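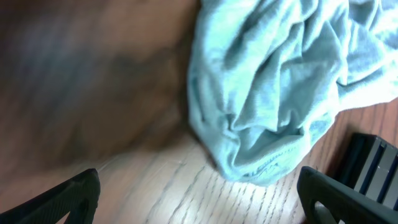
木面上揉成一团的浅蓝绿色布料,下端可见缝线的折边

浅色针织布起皱,叠放前怎样整平?

Retno Nugroho
发布于 2023年4月2日

手上有一批浅蓝绿色的针织布件,手感接近棉T恤。洗完脱水后直接堆在桌上,过一阵再叠,折痕已经定住,中间还会鼓起一块。折边处更麻烦,缝线把布收紧,边缘呈波浪形,对折后两边对不齐。

目前的做法:洗衣机标准程序,脱水后晾干,不熨。桌子是木面的,没有铺垫。想确认三点。一,折痕是脱水造成的还是堆放造成的。二,折边的波浪能不能不用熨斗处理。三,如果要熨,能否直接在木桌上熨。

布标已经剪掉,成分不确定,估计含棉为主。

Ginting
已被提问者采纳

先说原因。脱水和堆放都有影响,后者容易补救。针织布由线圈构成,湿态下受压,线圈变形,干燥后形状保留。脱水结束后应立即取出,抓住两角抖开,再沿纵向线圈方向轻拉。不要横向用力,横向弹性大,拉过之后下摆会变宽。

折边起波浪一般有两种情况。一种是缝线张力偏大,布被收拢;另一种是车缝时布被送布牙拉长,缝完回不去。前者可在半干时用手指沿缝线逐段压平,再平铺晾干。后者手压效果有限,需要蒸汽:熨斗悬在布面上方约2厘米,只喷汽不下压,随后用手掌拍平,冷却后再移动。

木桌上不要直接熨。蒸汽会使漆面发白,未上漆的木面会起毛。至少垫一条对折的厚棉毛巾,蒸汽量大时改用熨衣板。成分不确定时从低温档开始,在折边内侧试一小块。

叠的顺序:折边朝自己,先把布完全摊开,从中心向四周抹平,再对齐折边对折。对不齐时以折边为准,把误差留给另一侧。

Sternby

补充一点。转速有影响。我用的是Grasent的滚筒机,转速不能按数值调,只有高低两档,针织类选低档后折痕明显减少。每次放20件以内,塞得太满布会拧在一起,低档也没用。

另外浅色布晾在深色未封漆的木架上,受潮后可能染上木材的颜色,架子上最好先垫一层白布。

Lutonholm

我从来不管,挂一晚上自己就平了。喷点水也行。

Retno Nugroho

谢谢。按Ginting的方法试了两块,半干时压过缝线的那块基本平了,另一块要用蒸汽。喷汽之后放凉再动这一步之前一直漏掉。转速档位下次洗的时候再试。

Ginting

需要蒸汽的那块可以看一下缝线背面。如果底线很直、能单独挑起来,说明面线和底线张力不匀,熨平后下次洗还会再起波浪,拆掉重缝更省事。重缝用圆头针,线迹放长一些。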